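Speaker notes - Shift handover and scheduling notice
Operations managers' session, Tue 27 October
Slot: 25 minutes plus questions. Slides 1 to 11.

Slide 1. Title
Wait for the door to close. State the scope: hourly staff, two sites, scheduling notice and handover time. Pay is out of scope and goes to the afternoon session.

Slide 2. Where the data comes from
Sites are Melis and Watdale. Records cover 52 weeks ending in June. 829 employees were on the rolls at some point in that period. 816 of them have complete schedule records. The other 13 left before their first posted schedule and are dropped from every chart after this one.
Say once that schedule records come from Sturnine and exit dates from payroll. The two systems were matched on employee number. Do not go into the matching unless asked.

Slide 3. Definitions
Notice: days between the posting of a schedule and the first shift on it.
Late change: any change to start time, end time or site made inside the notice period.
Handover: paid overlap between the outgoing and incoming shift.
Voluntary exit: resignation or job abandonment. Retirements and end-of-contract exits are coded separately.
People will want to argue about job abandonment. The coding follows the HR manual. Move on.

Slide 4. Notice periods
Watdale posted schedules 2 weeks ahead for the whole period. Melis posted one week ahead, and several departments there posted later than that in peak months. Point to the gap between the policy line and the actual line on the Melis chart. The policy was one week. The practice was shorter.

Slide 5. Late changes
Late changes cluster on Fridays at both sites. Most are end-time extensions of an hour or less. Supervisors tend to report these as minor. In the comment fields of the exit survey they are the most frequent scheduling complaint, ahead of weekend work.
Pause here. The chart has two axes and people need time with it.

Slide 6. Handover
Melis has no paid overlap. Outgoing staff leave notes on the line or stay on unpaid to talk, and the second of these is a wage-and-hour exposure that Legal has already been told about. Watdale pays ten minutes per shift.
The Watdale form has four fields: open work, equipment status, people absent, anything promised to a customer. The fourth field was added at the request of the floor. It is the one most often left blank.

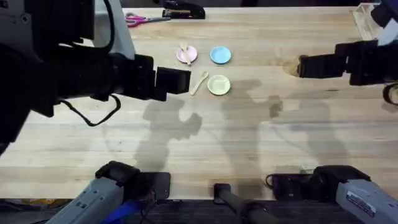
Grutow wrote back on the draft that ten minutes is too short on the night-to-day change, that the form gets filled in after the incoming lead has already started, and that a blank fourth field usually means the lead ran out of time. Fifteen minutes on that one change would cost less than the rework it causes, in their view.
Read that out more or less as it stands. The cost claim has not been checked. Say so.

Slide 7. Voluntary exits by site
Exits are higher at Melis in every quarter. Do not say that notice caused the difference. The sites also differ in commute, age of workforce and local competition for staff. What the data supports is that the difference holds within each tenure band, including the first 90 days.
If someone asks for significance tests, they are in the appendix, second table.

Slide 8. What supervisors said
Group interviews at both sites. Main objection to longer notice: demand forecasts are not firm enough. Response: Watdale works from the same forecast and handles the variance with a voluntary on-call list. The list is paid at a flat standby rate. Have the rate ready.

Slide 9. Proposal
Melis moves to the Watdale notice period, one department at a time, packing first.
Late changes need the employee's agreement, recorded in Sturnine before the shift starts.
Paid handover at Melis, ten minutes, same form.
Night-to-day overlap at Watdale to be reviewed separately.

Slide 10. Measures
Late changes per hundred shifts, monthly. Voluntary exits in the first 90 days, quarterly. Blank handover fields, by spot check. Leave the engagement score off the list - it runs once a year and will not move in time to be useful.

Slide 11. Decisions needed today
Approval to start in packing. A budget line for the overlap. A named owner for the Sturnine change.
If time is short, skip slide 8 and take the forecast objection as a question. Handouts are on the side table, appendix stapled to the back.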